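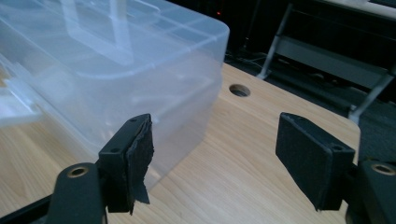 *A lidded storage box in translucent plastic on a wood-grain tabletop, close to a round hole.*

## The Box at the Edge of the Desk

The translucent storage box is usually bought in a hurry and kept for a decade. Lindiwe Xaba has spent most of her working life on the second part of that sentence. She runs the materials bench at Flavham, a small testing workshop in Drekurville, where lidded boxes are stacked, dropped, chilled and left in windows until something gives.

What gives first is seldom the wall. A curved side spreads a load well, and a rounded corner has no sharp fold for a crack to start in. The trouble begins at the latch. Each opening bends a narrow strip of plastic through the same few degrees, and Xaba's bench cycles a latch 1000 times before passing it. Cheap ones whiten along the bend by 200.

"Whitening is the plastic telling you where it will break," she says. "You can go on using the box. Just stop lifting it by the lid."

The lid has its own problems. A flat sheet sags in the middle, so molders add a raised rim and a recessed panel, both of which stiffen it at little cost in material. The recess also keeps a stacked box from sliding, provided the two come from the same range. Mixed brands rarely seat properly -- a point that Reshma Kekana, who plans storage for shared offices, raises with every client.

Kekana's second point concerns the desk. Most office tops now have a round grommet hole near the back or one corner, and boxes tend to get parked on or beside it. A box over the hole pinches whatever cable comes up through it. She marks a clear zone of 6 inches and puts storage outside it, well in from the front corner, where sleeves and bag straps catch.

Frosted walls are the other choice to make early. Clear plastic shows every scratch and all of the contents. Frosted plastic shows shape and color only, enough to tell paper from chargers. Kekana labels the short end anyway, at eye level for a seated person, and leaves the lid bare so boxes can swap places in a stack.

Cleaning is simple. Use lukewarm water with a drop of dish soap, then a soft cloth. Scouring pads turn a frosted surface patchy, and solvents can craze the latch. Dry the channel under the rim separately; it holds water long after the rest looks finished. Xaba stands her lids on edge for 45 minutes before closing anything with paper in it.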